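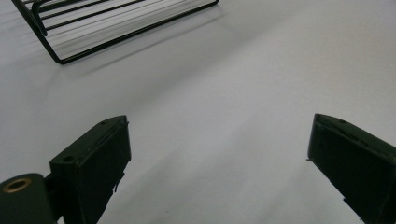 Wire rack, black, on the white work surface.

Print this page
E-mail this page to a friend

Wire Racks and Work Surfaces: Gallery

Posted 28 Jan 2020

This gallery belongs with the Kikthorpe kitchen notes. It covers the small black rack and the pale surface it stands on. Full-size copies are available on request; the page versions have been reduced for slow connections.

The rack is made of thin metal rod bent into a rectangle with rounded corners. Parallel wires run lengthwise, and a curved loop is formed from the same black rod. Spacing between the wires is even. For cooling small items, even spacing matters more than rod thickness, as a cookie will tip into a wide gap long before a thin wire sags under it. The rack is listed in the Kikthorpe inventory as Plonder 15 and is stored on edge between uses.

Clean with warm water and a soft brush, working along the wires first and then around the outer rod. Do not use steel wool on a black finish. Dry at once, paying attention to the joints, where water sits longest. A rack that rocks on a flat counter can usually be corrected by hand pressure on the high corner. Check again after each correction and stop when all corners touch.

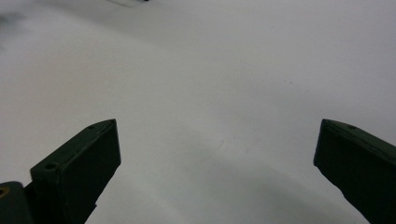

The surface was chosen for being plain. A pale top with no pattern shows crumbs, drips and stray crystals of sugar, and it can be checked at a glance from the doorway. The drawback is glare. Under the Lightfoot ceiling fixtures the old 100 watt lamps gave hard shadows next to anything standing on the counter, and small spills were missed there. The lamps were changed in October and the spacing between fixtures was left as it was.

Wipe down with a damp cloth and mild soap, then plain water. Scouring powder leaves fine scratches that hold tea and beet stains. Anything taken from an oven set above 200 degrees goes on a rack or trivet first. The Karno cleaning sheet, revised edition, gives the same limit and also lists the permitted soaps.

Next gallery: drawer liners and shelf paper.

Print this page
E-mail this page to a friend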